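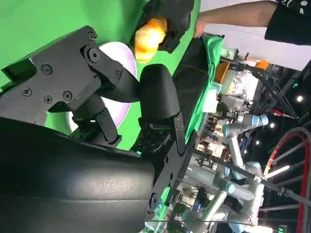 On Tue 3 October one of our grippers closed when it should have stayed open, and Domnica Matei's thumb was between the fingers. She has a bruise and a black nail. The report form calls this a "minor contact event", and I have been angry with these three words ever since. Our daily work is done at a distance which would make a factory inspector nervous. A bare forearm reaches across to the table, the hand rests near the edge of the green cloth, and in the same moment a black gripper has its jaws around something orange. I have stood like this myself more often than I can remember.

The fault is simple to explain. Somebody pressed stop while the gripper was half closed. Domnica put in her hand to straighten the plate. Then the stop was released, and the controller, which had kept the old command in its memory, finished the movement it had started. Dinesh Bansal found it the same evening in the logs. He also found that it had happened before, 29 times from July until now, each time with no hand in the way. It had been seen at least twice by people who shrugged and continued, and I must confess that I was one of them.

My opinion is that those earlier cases were the real accident. The thumb only made them visible. 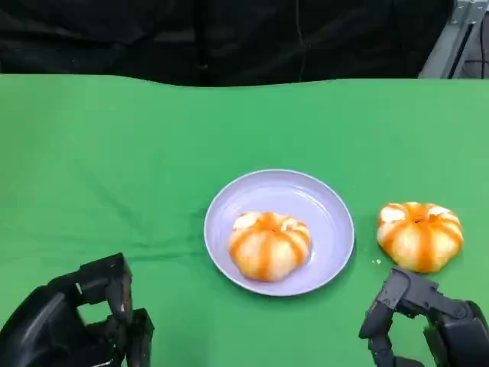

**Stirura Handling Group, Arstead site**

I think our objects are partly guilty. We work with a lilac plate and buns shaped like little pumpkins, with orange stripes, and a few crumbs lie on the cloth. It looks like a kitchen table before a children's party, and a person at a kitchen table does not keep his hands back. With a steel part on the bench I am careful by instinct. With a bun I reach over and move it.

Hsiu-ying Hsu disagrees with me here. She says the objects are innocent and that the schedule is to blame: we are asked for 246 good runs in a week, and walking round to the key switch before every correction costs time that the plan does not contain. She is right about the schedule. I still believe both things can be true, and that a faster team would make the same mistake with more comfortable numbers. 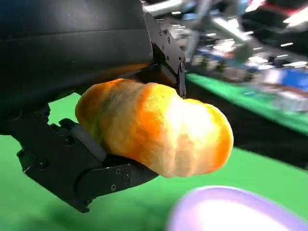 *Bread-shaped piece in the gripper, over the green cloth.*

The proposal from Preda, who supply our controllers, is to lower the closing force. I am against this as the only answer. The force has to be enough to hold a lumpy piece with half its length sticking out into the air, and if we go too low we will drop things and reach in even more often to pick them up. A weak gripper that moves without permission is still moving without permission. What I want is that a stop deletes the command, fully, and that a person must give a new one with both hands outside the cloth.

I want also a change in how we write. Alina Vasiliu has begun a notebook for everything which surprised us, including the cases where nothing was hurt or broken — in the first week it had 3 pages, and some colleagues found this excessive. I find it late. Domnica came back to the table on the Thursday, and before she touched the plate she turned the key and looked at the lamp for a long time.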